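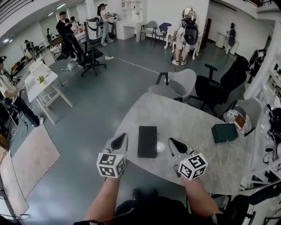 Print
E-mail

Module 4: Lighting of work surfaces
Drelholm course handout, revised February 7, 2021

4.1 Quantities

Illuminance (E) is the light arriving on a surface, in lux. Luminance (L) is the light leaving a surface towards the eye, in candelas per square metre. A lux meter laid on a desk gives E only. Two desks with the same E can differ widely in L, depending on finish and viewing direction.

For a perfectly matt surface of reflectance r, L = rE/π. The formula fails for gloss finishes. Students lose marks each year by applying it to polished stone.

4.2 Veiling reflections

A veiling reflection is a mirror image of a bright source lying over the detail to be seen. It lowers contrast without changing the reading on the meter. The offending zone is found by placing a small mirror flat on the task and looking from the normal eye position. Any luminaire seen in the mirror lies in the zone.

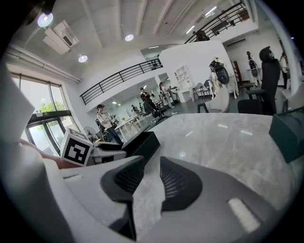
Ceiling lights reflected in a glossy tabletop.

Worked case: the Zivuson reading room. Measured illuminance at the desks was 349 lux before relamping and 706 lux after. Complaints about glare rose. Luminaire luminance at the relevant angle was 2,917 cd/m². With a specular reflectance of 0.04, the reflected image adds 2,917 × 0.04 = 117 cd/m² to the luminance of the desk. Doubling the lamps had not moved the luminaires out of the zone.

4.3 Effect of viewing angle

Specular reflectance of an untreated polished surface is low when viewed from directly above and climbs steeply past 60 degrees from the normal. Seated and standing positions should be checked separately — the offending zone shifts with eye height.
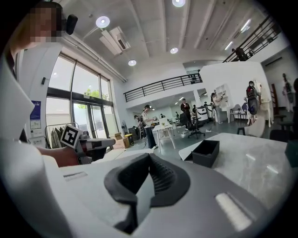 Polished tabletop.

4.4 Transparent tops

Glass reflects at both faces, so two images form, slightly displaced. Whatever lies beneath also contributes. Dark flooring makes the reflected images more obvious. For the Mekside exercise, ignore the lower face and state that you have done so.
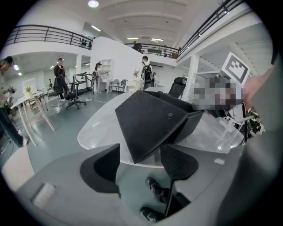 One reader of the December version objected that ignoring the lower face nearly halves the reflected luminance at normal incidence, and asked for the two-face value to be given as well. It is 0.08 for clear glass, to two decimal places.

4.5 Exercise

Take E = 100 lux and r = 0.5. Find L for a matt top. Repeat for the Ní Chonaill plan, adding the specular term — use the luminaire table in Module 3.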